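**Vindico Adds Records and Facilities Module to Office Administration Certificate**

Vindico, a provider of workplace training for administrative staff, will add a records and facilities module to its Office Administration Certificate in September. The module covers document retention, storage planning, supplier records and basic facilities requests. It replaces the current elective in correspondence and filing.

The revised certificate runs to 14 units, delivered in the classroom or through the Nirkik online learning platform. Delegates may switch between the two formats at the end of any unit. Assessment is by written assignment and one supervised practical task, and the pass mark for each unit is unchanged.

The new module is divided into 3 parts. The first deals with retention schedules and the handling of paper records that must be kept alongside electronic copies. The second covers the physical office: storage allocation, key registers, furniture inventories and maintenance logs. The third is a costing exercise in which delegates prepare a storage budget for a mid-sized office and present it to a line manager.

"Employers asked us for administrators who can take over a filing room and a maintenance log in the same week," said Archana Kashyap, head of curriculum at Vindico. "The previous elective covered the first task and left the second to chance. The new content uses one set of working documents for both."

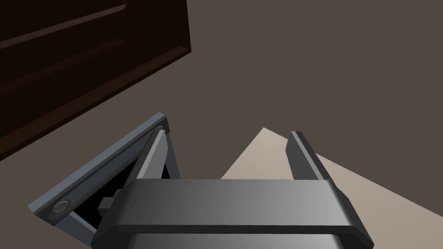 *Dark cabinet door with raised molding, beside a plain grey-brown surface. Computer-rendered view.*

Vindico tested the module with administrative teams at two client firms, Eyvindsson and Torkberg. Delegates completed the draft units over one quarter and submitted comments after each assignment. Changes made as a result include a shorter reading list, a revised template for the key register and a separate worksheet for off-site storage.

Clifford Bélanger, office services manager at Torkberg, supervised the delegates from his department. "The inventory template was usable as issued," he said. "We asked for one extra column, for date of last inspection, and it is in the final version."

Enrollment in the certificate stood at 1,668 delegates at the close of the last training year. Delegates who are already enrolled may finish under the existing syllabus or transfer to the new one without a fee. Those who have passed the correspondence and filing elective keep the credit and do not need to take the replacement. Transfer requests must be made through the delegate's course coordinator before the first assignment is submitted.

Classroom groups are limited to 100 delegates per intake across all training centers. Employers booking a group may ask for the costing exercise to be based on their own floor plan and storage rates — Vindico will supply a data sheet for this purpose. Sessions begin at 9:30 a.m., and evening sessions are available for the online format only.

There are no formal entry requirements. Delegates should be able to use a spreadsheet and a shared calendar.

**About Vindico**

Vindico provides classroom and online courses for administrators, office managers and team supervisors. Its courses cover office procedures, business writing, scheduling and workplace software.

**Press contact**

Omprakash Negi, Communications, Vindico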